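Session 4 handout: Who packs the box, and who pays when it's wrong

Hi all. A few of you asked for my notes from last time because the projector washed out half the slides, so I've typed them up and folded in the answers I gave at the end. If you were there, skip down to the returns part, since I rushed it.

Where we'd got to

Last session we followed an order from the moment the customer clicks to the moment it shows up in the warehouse system. We stopped at the pick list. Today starts with somebody holding that list (or a handheld, same thing) and walking.

I spent my first four years in this business walking, at Hedine, when it was one shed and a loading dock with a door that stuck. So you'll get a lot of Hedine from me. Eleri Gronow ran the floor then and most of what I know about picking I got from her, usually at volume.

Picking, the short version

There are plenty of fancy names for the ways to pick, but for this course you need to know three.

Single order picking. One person, one order, walk the whole thing, bring it back. Easy to teach and easy to check. Terrible on the feet. It's fine if your orders are big and you don't have many of them.

Batch picking. One person collects for a bunch of orders at once and somebody sorts them out at the bench. Less walking, more sorting. Most of the mistakes move to the bench, so that's where your checking has to move too. People forget that second part all the time!

Zone picking. Everybody stays in their own area and the order travels. It's lovely when the zones are balanced and miserable when they aren't, because the slowest zone sets the pace for the building.

Hedine went from the first to the second in one April, over a weekend, with 82 open orders still on the floor. Don't do that. Clear the floor first, or run the old way on the old orders and the new way on the new ones until the old ones are gone.

The Chamoun exercise

This is the worksheet we did in pairs. Chamoun sells kitchen goods to small hotels. They keep 369 product lines, and 200 of those sold nothing at all last quarter. The question was where you'd put things.

Nearly every pair put the fast movers by the packing benches, and yes, good. What I was hoping somebody would argue about was the heavy stuff. Stockpots sell slowly, but you don't want anyone carrying one the length of the building, or lifting it down from over their head. So there's a case for giving slow, heavy items a better spot than their sales would earn them. Eleri Sayce's group got there, and also pointed out that stockpots nest, so you could store them with the lids kept elsewhere. I'd be nervous about that one (lids wander) but I liked the thinking.

A couple of you wanted to throw the 200 dead lines out. Slow down a bit. Ask these first:

Is it a spare part for something that does sell?
Is it seasonal?
Did we promise a customer we'd keep it?
Does anybody know what it is?

If it's four nos, then sure, talk to the owner of the stock. It's their stock. We only look after it, and I've seen a provider lose a contract over a dumpster.

What a pick costs

I don't want you memorizing rates, they go stale before you've graduated. Learn the parts instead. Time to walk there, time to find it, time to scan it, time to walk back, plus whatever the building costs you while all that's going on. Walking is nearly always the biggest piece. So when a vendor shows you a gadget that speeds up scanning, ask them what it does for the walking, and then enjoy the pause.

Hiltix quoted us for one of those gadgets. Nice people, nice lunch. We worked it through on the back of the quote and the savings were all in a step that took hardly any time to begin with. We did buy labels from them, and they were good labels.

Returns

OK, the part I rushed. A return costs more to handle than the order did going out, and new account managers never believe it. Going out, you know what's in the box. Coming back, you know nothing until somebody opens it.

Every returned item needs one decision: back to stock, discount, repair, or scrap. The client has to tell you the rules for that, in writing, before the first box lands. "Use your judgment" is a phrase that will end up in an email being read out to you later.

Drulo is the case for next time. They sell sports equipment to schools and clubs, and after the spring ordering rush they had 224 returns sitting in cages with no rules agreed. The client thought it was our job to decide. We thought it was theirs. The contract said "processed promptly" and that was the whole sentence. Meanwhile small cheap items were getting the same inspection time as the expensive ones, so we were spending more on looking at them than they were worth. 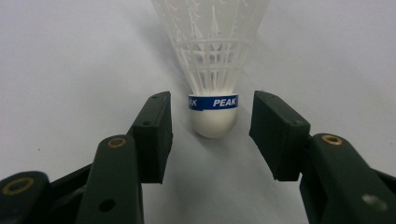 Fig. 3. Shuttlecock with blue PEAK band. Small, light, low-value goods.

Things to chew on before we meet again. Would you inspect every low-value item, or set a price line and skip the ones under it? Who picks the line, us or the client? And if a school sends back a mixed carton with no paperwork, whose time is that on? I have opinions, but I'd like yours first.

Reading and housekeeping

Read the sample service agreement in the course folder, mostly the returns section and the definitions at the back. Underline every word you think two people could fight over. "Promptly" is a free one, you can't use it. "Reasonable" you can have.

The worksheet for the Drulo case is one page, handwritten is fine. Please put your name on it this time, I still have three Chamoun sheets with no owner.

Office hours are still from 2:30 p.m., same room. If the door's shut, knock, I'm probably on the phone with a carrier.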